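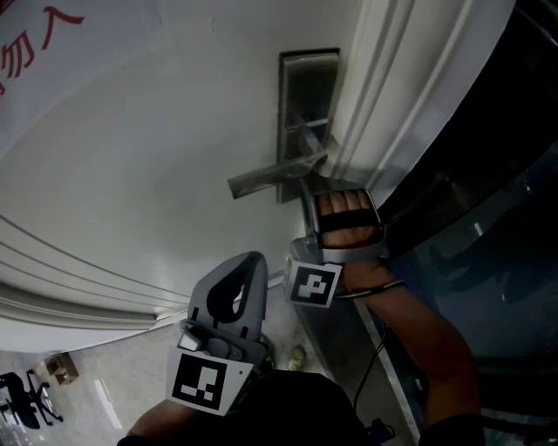

Refurbished or new for a small office? And what to do with the old server
Forum: Greener IT › Hardware and purchasing

gwenllian_g
Hello all, long-time reader and only an occasional poster, so please be gentle. I look after the computers (along with the phones, the invoices and the good scissors) for a small translation office in Omorville. We have 11 laptops, all the same model of Tridov, all bought in one go before I started. They're slow to start, a couple of the batteries are hopeless, and my boss has asked me to "sort out something greener" by November.

I've got a quote from Fatex for refurbished machines, and it comes to $3450 for the lot, including a one-year warranty and someone to come and move our files over. New ones would be a good deal more than that. I was all set to say yes, and then my brother-in-law told me over supper that older machines use so much more electricity that I'd be undoing all the good, and now I don't know what to think.

There's also an old tower server humming away in the back that does our shared drive and the nightly Kozma backup. It's never switched off. Should that go to the cloud while I'm at it? Sorry for the long post, I do go on.

Gwenllian

----

paju_z
Welcome out of the shadows, Gwenllian! Lovely to see a question with real numbers in it.

Your brother-in-law isn't talking nonsense, but he's thinking of big old desktops, I suspect. With a laptop, a very large share of the total footprint comes from making it in the first place, and an office laptop sips power however old it is. You'd have to save an awful lot of electricity to pay back the manufacture of a brand new one. I'd take the refurbished ones and sleep soundly.

Before you sign though, what's wrong with the ones you have? New batteries and a solid state drive apiece might be all they need. Ours had a second childhood after that, and the whole job took me a few quiet evenings with a pot of tea and a screwdriver set.

Zane

----

hedgerow_sysadmin
I'll be the grump. Repairing in-house is fine when it's your hobby, but Gwenllian has phones and invoices to deal with, and every hour she spends prying open a case is an hour of her wages. And has anyone checked whether these things will still get security updates? A laptop that can't be patched shouldn't be handling clients' documents, however nice its carbon number looks. I'd want to see that in writing from Fatex as well, because a refurbished machine can be a couple of years away from the same cliff.

----

paju_z
Fair point about the updates and I should have said it first. I don't agree about the hours, mind you. A drive swap isn't surgery.

----

hedgerow_sysadmin
It is when you snap the ribbon cable :)

----

gwawr.p
Hi Gwenllian, Gwawr here, I do purchasing for a group of veterinary clinics, so a lot of this is familiar territory. I agree with bits of both of the above, which will please neither of them!

What we did was split the fleet. The people who live in their email and a word processor kept their old machines with new drives and batteries, and the handful who run anything heavy got refurbished ones. Nobody felt hard done by, and we had spare parts left over from the two that were past saving. It might bring your quote down quite a bit, too, although do ask whether the price per machine goes up when you order fewer. Ours did, a little.

Other things I'd ask the supplier, in no special order:

Where do the batteries come from, and are they new or just tested?
What condition grade are you paying for, and does it cover the screen and hinges?
Do they take the old ones away, and what happens to them after that?
Will they give you a certificate for the data wipe?

On that last one, please don't let a single machine leave the building with client files on it and only a friendly promise. I've become a bit of a bore about this at work, but there you go.

----

sykora_o
Good evening from a fellow tower owner. Nobody has touched the server question yet so I'll have a try.

Buy a plug-in power meter, or borrow one if your library lends them. Leave it on the server for a full week, including the nights and the weekend, and write down the total. Everyone guesses, me included, and my guess was badly off. Once I'd measured I found that the thing spent the hours between supper and breakfast doing nothing at all apart from the backup, so I set it to sleep at 7 p.m., wake for the backup, and go back to sleep again. Power use fell by up to 38 per cent on the quiet weeks and it cost me nothing except one confusing morning when I'd got the wake time wrong and everybody's shared drive had vanished. (I brought doughnuts.)

As for the cloud, I'm wary of anyone who says it's automatically greener. The big data centres do run their machines more efficiently than we can, but you'll also keep every file twice and forget that it's there. Do a clear-out first, whichever way you go.

Otakar

----

rosaire_b
I have to disagree with Otakar a little, with affection. For an office this size, a tower running all day for a shared drive is hard to defend, sleep schedule or no sleep schedule. A small network storage box would do the same work on a fraction of the power and Kozma can be pointed at it without much fuss, at least in the version we have. We changed over last winter. The room is colder, I'll admit, and I rather miss the hum.

The clear-out is excellent advice, however. We had 12 copies of the same training video, in folders belonging to people who'd moved on years ago.

Rosaire

----

sykora_o
And what became of the old tower, Rosaire? You can't tell Gwenllian that making a laptop is the costly part and then have her buy a new box as well.

----

rosaire_b
Touché. It went to my nephew, who's using it for something noisy. The box was second-hand, for the record!

----

gwenllian_g
Well, thank you, I've been reading these out loud to my boss and she's very taken with the doughnuts.

I've written back to Fatex with Gwawr's questions, plus the one about updates, and asked for a price on five machines as well as the full lot. I looked up our Tridovs on the maker's site and they're still getting updates for now, so the repair idea is alive. Zane, would you mind telling me which screwdriver set? I've only got the one that came with the bookcase.

I've also ordered a power meter. Otakar, does it matter if it's plugged into a power bar, or should it go straight into the wall?

----

sykora_o
Put it between the power bar and the server plug, otherwise you'll be measuring the router and whatever else is on there too. Shut the server down properly before you unplug it, please, and let the backup finish first.

----

paju_z
Any precision set with the small star bits will do. Take the bottom off one machine before you order any drives, and have a look at which type it takes. I'll send you a message with the ones I used.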